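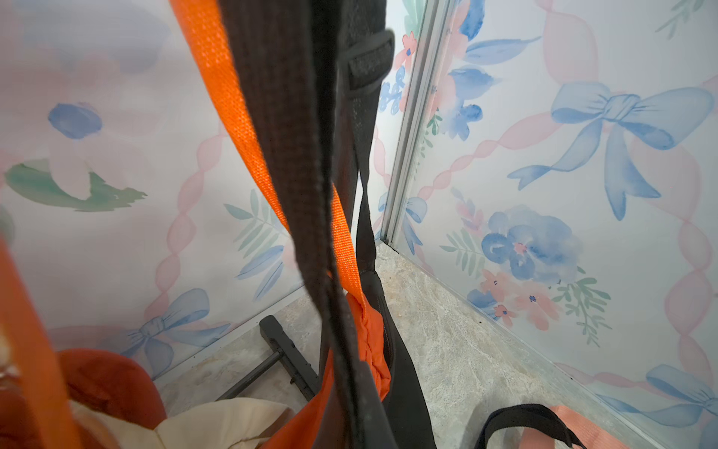 About Grama

Grama is an independent test workshop for robot grippers, arms, cameras and controllers. We compare equipment on handling tasks that are awkward for machines, and we publish the method with the results. We do not build arms and we do not sell them. Our customers are integrators, warehouse operators and makers of end effectors who want a comparison made by people with no stock to clear.

The company was set up by Balakrishnan Sastry, who had spent his earlier career commissioning pick-and-place cells. His complaint was that data sheets gave payload, stroke and repeatability but very little on how a finger behaves when a strap slides across it. The first bench was a single arm and a box of cloth offcuts. The present workshop has 2 two-arm cells and a separate bench for camera calibration and finger wear.

What we test

Most of our work concerns soft and hanging goods: bags, straps, clothing, cable, sacking. Rigid parts are well covered by existing test methods and we take them on only when a customer needs a baseline. Bags are useful test pieces. The body changes shape when it is lifted, the strap carries the load, and buckles and adjusters catch on whatever is next to them. A gripper that holds a bag body well may be poor at taking a strap off a hook, and we score the two separately.

The standard bag task uses a free-standing rail with plastic multi-prong hooks. Crossbody and bucket bags are hung close together so that the straps overlap. The arms must take a named bag by its body or strap, clear the hook and set the bag down without bringing a neighbour with it. A run is stopped if a strap goes taut between the gripper and the rail.
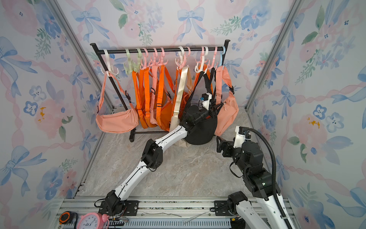

Each comparison changes one item at a time. When fingers are on trial, the arm, camera and controller settings stay fixed. When a camera is on trial, the fingers stay on and the camera bracket is the only part that comes off. This is slow, and customers in a hurry sometimes ask us to change two things at once. We decline.

Comparisons carried out

Our longest series to date set the Olon finger against the Verkau finger on hanging bags. It ran to 3,285 recorded grasps. The Olon finger was better on thin straps lying against a flat surface. The Verkau finger held padded bodies with less closing force and let go more cleanly. Neither coped well with a strap folded double around a slide adjuster, and both makers received the full set of failures before the report went out.

We have also compared controllers. The Vakulenko controller was tested against our house controller for settling time at the wrist with a swinging load. Each was given 400 lifts with the same bag and the same hook. The report covers overshoot, time to rest and the number of lifts the operator had to stop.

Camera work is the part of the business that has grown most. A wrist camera looking along the fingers loses the hook as soon as a bag body fills the near view, so we record from a fixed position as well and time-stamp both. Mounting height and tilt are treated as test variables in their own right.
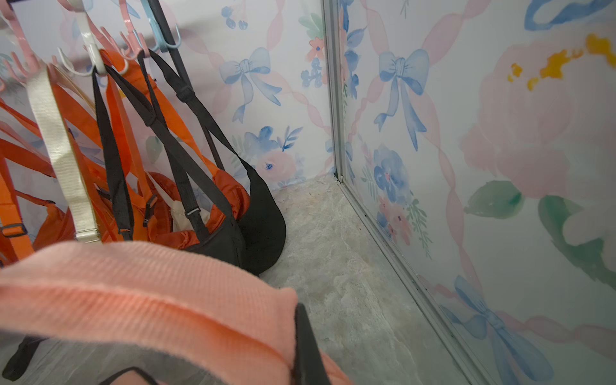
Wrist view of the bag task. The pink fabric in the foreground is close enough to blur.

Enclosures

Cells are lined with interchangeable wall and floor coverings. Plain grey walls flatter a vision system, so the lining is changed between series, and patterned coverings are used whenever a camera or a segmentation method is on trial. Florals, bows and marbled floors have all proved harder than the printed noise patterns we used in earlier years. The lining is recorded in every report along with lamp position and exposure.

Working practice

Fingers are weighed and photographed before and after each series. Pads are replaced at the interval stated by the maker, or sooner if the surface has glazed. Camera brackets are printed in the workshop and the drawings are supplied with the report.

Operators work in pairs, one on the arms and one on the log. They change places every hour. Stops, drops and double picks are entered by hand at the time they occur and checked later against the recording. Where the log and the recording disagree, the recording stands and the difference is noted.

Calibration is done every Monday before the first run, and again after any collision.

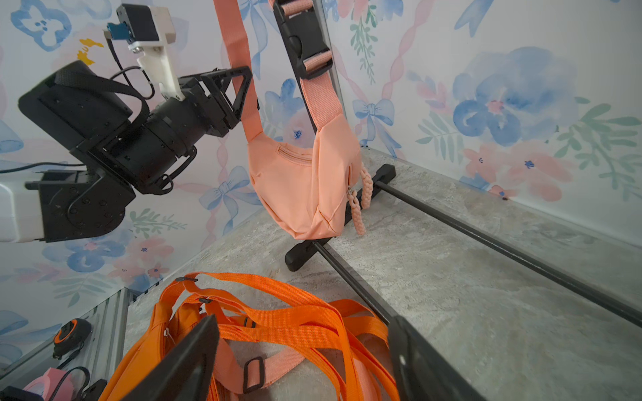

People and visits

Grama has a staff of 8. Balakrishnan Sastry leads the test programme and signs every report. The others divide their time between operation, mechanical work and analysis.

Customers may attend their own series and are welcome to bring spare fingers and pads. Visitors stay outside the cell while the arms are powered. The workshop closes for maintenance in July, and equipment should not be sent to us during that month. Enquiries should give the gripper type, mounting pattern, supply voltage and the goods to be handled.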